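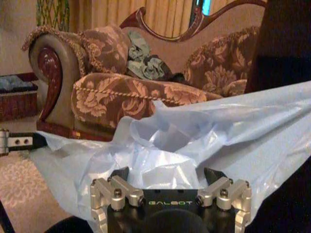

Brocade sofa, carved wood frame, gold cord on the cushion.

Thursday, August 8, 2024

We gave the second day in Kanaujia to the rose garden at Mendedlow, which is 20 minutes out of town on the local bus. I had read two lines on it in an old guidebook and expected a park with some beds in it. It is a good deal bigger than that.

The garden was laid out on the side of a hill that used to be an orchard. A man named Aurelio Requena bought the land in November of a year the sign gives only as "before the war," and he planted the lower terrace with roses he had brought from his family's place. The orchard trees came out slowly, row by row, and a few old pears are still standing near the top wall. They still get pruned. The fruit is small and hard, and people are allowed to take what has fallen.

There are 537 varieties now, according to the leaflet, and 1,906 bushes on the main terraces. The climbers are counted separately. Every bed has a metal tag with a number, and you look up the number in the leaflet to get the name. This works well until you put the leaflet away to take a picture and forget which bed you were at. I have a lot of photos of pink roses I can't name.

August is late for roses here. The first bloom is over by the end of June and the second was only starting when we came. The gardener at the gate told us so before we paid, and I appreciated that. We went in anyway. The white ramblers over the long walk had finished and were all green, but the lower terrace had plenty in flower, mostly yellows and a dark red that smelled of cloves. The best plant of the day was a big shrub rose called Grikberg, apricot in the middle and nearly white at the edges, growing against the wall of the pump house. It was covered. I wrote down the name and I'm going to look for it at home, though I suspect our winters are too cold for it.

Go early if you can. The gate opens at eight and the lower terrace has shade until ten or so. After that there is no shade anywhere except under the pears, and the benches there fill up.

The paths are gravel and steep in two places. There is a ramp on the east side that the leaflet doesn't show — ask at the gate and they will point you to it. My wife's knee was bothering her and she took the ramp both ways without trouble.

Ignacio Figueroa, who runs the nursery beside the parking lot, sells cuttings and young plants from the garden. He doesn't ship. He did spend a long time with us on the question of black spot, which I fight every summer. His advice was to strip the bottom foot of leaves in spring, water the ground and never the plant, and stop feeding by the first week of August. I have been feeding into September for years. He also thinks most people plant too close together, and after seeing the spacing on the terraces I believe him. My bed along the garage has six bushes where there should be four.

He uses Flosex tape to tie in the climbers. It's a soft green stretch tape, and I bought two rolls. I've been using string, and it cuts into the canes by fall.

We had lunch at the place across the road. Bean soup, bread, and a plum tart, all fine. The bus back was late and we stood at the stop for most of an hour with a couple from the coast who were working their way through every public garden in the region. They said the iris garden farther north is worth a trip in May but not much to look at the rest of the year.

Tickets were cheaper than I expected, and the leaflet is included. The seed shop takes cash only. The restrooms are by the pump house and were clean.

Tomorrow we take the train up the valley. I still need to find a way to pack a pear that I have promised to bring home to my sister.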